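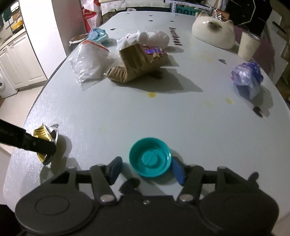 Helstead oval table, pale gray: my review after three months

I bought this in October after our old glass one finally drove me up the wall (fingerprints, fingerprints, fingerprints). I wanted something light colored with no corners, as I bruise my hip on every corner in this apartment. I paid $361 in the sale and it came in two boxes.

Putting it together took Shalini and me one evening. There are 16 bolts and they give you one tiny hex key, so if you've got a proper driver, use it! The legs went on fine. The instructions have step five and step six the wrong way around, which we found out at step seven.

The good stuff first. The rounded ends are lovely and you can squeeze an extra person in without anybody straddling a leg. Ours is the seat of all snacking, so it lives under paper bags, zip-tops, bottle caps and whatever else came home from the store, and there's still room for my white cat pot with the pointy ears, which I refuse to move. Yellow drips are what worried me most on a top this pale. So far I've had curry sauce and mustard on it, and both came up with a damp cloth and a bit of dish soap. I did leave turmeric overnight once and that took three goes and some baking soda.

Now the grumbles. Every crumb shows. If you're the kind of person who clears up in the morning (me), you will see exactly what you had last night. Dark specks are worse than crumbs, and I'm forever wiping at a mark to find out if it's dirt. It also wobbled for the first week until Kiran Shakya from downstairs came up and tightened everything again, and it's been solid since.

I looked at the Flomex one too, but the edge felt sharp in the showroom and the delivery wait was longer.

Four stars from me. I'd buy it again at the sale price, probably not at full price, and I'd get felt pads for the feet on day one because ours left a scrape by the window.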